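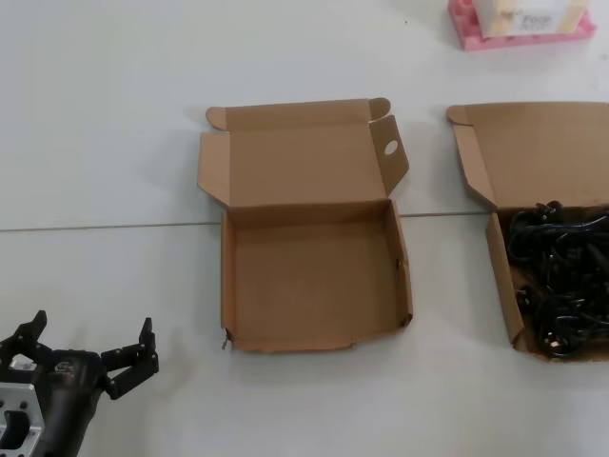

The empty box, the full box, and the hand at the left, before the start.

On Sunday I finally had the whole table for myself, so I can write the post I promised in the spring. It is about the cable job, and about what I learned from it. If you only come here for the wiring drawings, they will be in the next post, I still have to redraw two of them because my handwriting is a shame.

For new readers, a short repeat. I am building an arm in the shared workshop at Welleston, in the back half, behind the people who restore bicycles. The arm is called Gu. The name has no meaning, it was the first two letters of a longer name which did not fit on the label. The job I want from Gu is boring: take power cords from one cardboard box and put them in another, one by one, so that at the end I know how many I have and which of them are worth keeping. Every member of our workshop has brought old cords over the years, and when you need one, you pull and you receive a ball.

I thought that the arm itself would be the hard part, and for the first months it was. The shoulder was too weak, then I changed the gear and it was too loud, then Dušan Holub found that one bearing was pressed in at an angle and all my complaints about the gear were unfair. I apologized to the gear. After this the arm was good enough, and I came to the hand.

The hand is held on an aluminum block. I made the first block myself on the small mill, and I made it too heavy. The second one has a rectangular window cut through it, which saved weight and also gave me a place where I can put a key inside without taking everything apart. I recommend such a window to everybody who is building something similar. Two screws on the face are enough if you use thread lock. I did not use thread lock the first time, and in the middle of an evening the hand began to turn slowly like a sunflower.

Now, the cords. A cord is a bad thing to pick up. A block of wood stays where it is and it has the shape it had yesterday. With a cord you take one end and the other end comes with its whole family. In my first program Gu looked for the highest point in the box, went down, closed the fingers and lifted. Aldana Acuña watched it with me and said it was like a person who eats noodles for the first time. The highest point was often a loop in the middle of the cord, and to lift a loop is the best way to make a knot tighter.

So I changed the rule. The hand should go for a plug or a connector when the camera can find one, and only take a loop if there is nothing else. This sounds simple, but my cords are black and the plugs are black too, and the rubber is shiny, so every bright line from the ceiling lamp looked to the program like an edge of something. I lost two weekends there. What helped was the light and not the code. I took away the desk lamp, which I had believed was helping, and I put a sheet of white diffuser material under the ceiling lamp. The shadows became soft and the number of false plugs went down very much. The white table also helps, because a cord which hangs over the side of the box is easy to see against it.

I have to say something about the boxes. They are ordinary mailing boxes from a shop in Pamgate, the kind with a lid that is one piece with the box. In the beginning I cut the lids off. The walls then became soft and the fingers pushed them in. With the lid folded back flat on the table, the box holds its form better, and the lid works also like a foot, so it does not slide so easily when the hand pulls up. The side flaps are a problem. If a flap stands up, the fingers can catch it on the way in, and then Gu lifts a box when he wants a cord. I tell the program to come from the front side, where the wall is low. The front wall of my empty box is already a little crumpled along the top. I will not change it, the arm should learn to live with a crumpled box.

There is also a seam where the two table panels meet. Keep it in mind if you put two tables together. Mine had a step between the panels, very small, I could feel it with a fingernail but not see it. The height measured on one panel was wrong on the other one. Dušan put a folded card under a leg and now I do not feel it any more. I was prepared to write a correction table, with interpolation, and I was almost sad.

For the control I use an older Viswood board which I had from another project. It is not fast. The whole cycle, look, decide, go, close, lift, move, open, takes 33 seconds when everything is well, and much longer when the hand must try again. Some people in the comments asked why I do not buy a faster one. The answer is that I am in no hurry, and when the arm is slow I can see what it does wrong. With the faster motion last year I only saw that something was wrong, and I had to guess.

In the log there are now 2,792 tries to grasp, counting all versions of the program. Most of them are from the old rule and they are not worth much. From the new rule I have one long series of 114, which I did in two evenings, and I read every line of it with a pencil. The most common failure is not the knot, which surprised me. It is that the fingers close well but too near to the tip of the plug, and the metal end slips out when the arm begins to rise. I want to move the target a small distance toward the cable side, where the plug is thicker. If this is enough I will be happy, and if not I will glue thin rubber on the inside of the fingers. Aldana thinks I should do the rubber at once and stop thinking. She is probably right, but I want to change one thing only, otherwise I will not know which one did the work.

Things still on my list:

Move the grasp target, as I wrote.
Make a stop rule for knots. When the motor current is too high, open the hand and choose another place.
Mark the positions of both boxes on the table with tape. I put them by eye now, and my eye is not the same in the morning and in the evening.
Write down the screw sizes. Three people asked, I am sorry.

Somebody wrote me also to ask if the arm could unplug cords from a wall socket. Please, no. I would not stand near it.

The files for the aluminum block are ready and I will upload them together with the drawings. The window in the file is a little larger than in my own block, because my key scratched the side every time. If you mill it from thicker stock, check first that your screws are long enough, mine were not and the shop in Pamgate is closed in the afternoon.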